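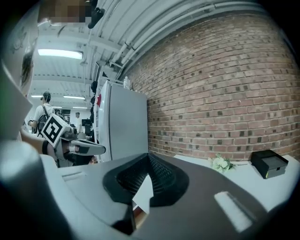 Every August, when sign-ups open for the robotics club, I get some version of the same question from a parent. When do the kids get to build the robot? And every year my answer makes me a little less popular. They'll build, sure, but first they're going to spend a good long while picking things up by hand with a pair of grippers, over and over, while the cameras record it.

I think this is the best thing we've done in the club since I started helping out, and I'd like to make the case for it, because I keep hearing that it's busywork. One dad told me it looked like his daughter was being used as a very cheap robot. (I laughed! I also thought about it for the whole drive home.)

Our club meets at Printhorpe and we enter the Cesta, which for anyone outside our little world is a regional contest where teams teach a machine to do household chores. We used to prepare for it the way everyone did. We'd bolt an arm together, argue over the wiring, write a long script of positions, and then watch the arm close its fingers on air because somebody had moved the cup. The kids who liked code had a great time. The rest held the screwdriver and waited.

Now everybody demonstrates. You hold a gripper in each hand, you do the task, and the recordings become what the arm learns from. Our team, who named themselves Grerex for reasons they refuse to share with adults, set themselves a goal of 1,000 demonstrations before the contest. I told them that was too many. They went over 2,000, and a fair number of those were awful, and I would argue the awful ones taught them the most.

Try it yourself sometime and you'll see what I mean. You've been picking up objects your entire life and you've never once had to think about it. Then somebody takes away your fingers and gives you two stiff ones, and suddenly you have to decide where a thing should be held, and from which side, and what your other hand is supposed to be doing in the meantime. One of our students, Slamet Hutapea, wrote in his logbook that he had "no idea I was this lazy about looking." He'd gone back through his own recordings and found he kept reaching before he'd really checked where the thing was. A person gets away with that. A robot that copies him will copy that too.

That's an engineering lesson, and a pretty deep one, and he got it from his own elbow. I don't know how I would have put it on a slide.

There's a fair complaint on the other side, and Unathi Fourie, who coached with me for 3 seasons, makes it better than anyone. She worries that kids who only collect data never learn what happens to it afterward. They hand over a pile of recordings, a model comes back, and it might as well be magic. She's right that this can happen. It happened to us the first year, when training was something I did at home on my laptop and brought back like a casserole. So now the students sort the recordings themselves, they argue about which ones to throw out, and they run the training. It's slower and I lose some evenings to it. I still think it was the correct fix, and Unathi has mostly stopped emailing me about it.

What I won't accept is the idea that the repetition itself is beneath them. We ask young violinists to play scales. We ask swimmers to go up and down a pool. But put a kid in front of a computer and we seem to expect that everything should be new and clever every 2 minutes — and then we're surprised when they can't stick with a problem that fights back.

The Sithole team, who beat us last time, do even more of this than we do. Their coach has every student watch a teammate's recordings before making any new ones. I've stolen that idea completely and I'm not sorry.

So if you're a parent thinking about signing up, please come by on a practice day and ask for a turn with the grippers. Give it ten tries at least. The first few will be embarrassing, and the kids will be very happy to tell you what you did wrong.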